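Sorting short cables in open baskets, or switch to lidded bins?
Bench and Storage board, 4 replies

konon_bench
I keep thin leads (signal wire, jumpers, a few power tails) in open plastic baskets at the back of the work surface. Total is more than 100 pieces, most of them 15 cm long. Retrieval is fast, but they tangle within a week. Current layout is one basket per type, with an empty one in the middle as a transfer bin during sorting.

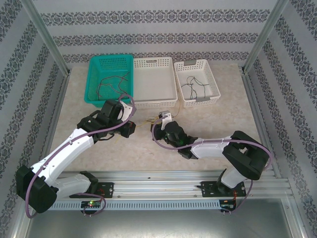

The transfer bin gets emptied at the end of each session. Question is whether dividers are worth the floor area they take up.

frandsen70
Dividers, no. Coil each lead to a 70 mm loop, one twist tie, lay flat. Tangling comes from free ends and a divider leaves those free.

Dondow
Disagree. Tying every short lead costs more time than untangling it. I ran Olledton drawer inserts for a year with untied wire and had no trouble, provided each slot held one type.

frandsen70
Slot width matters there. What were yours?

Dondow
185 mm long, narrow enough that the wire can't turn over. A square basket lets it rotate.

konon_bench
Perforated sides are part of my problem too. Stripped ends catch in the holes. I'll line one basket with card and leave the other as it is, then compare in March.

frandsen70
Card sheds fibers. Use thin polypropylene sheet, cut 5 mm under the rim.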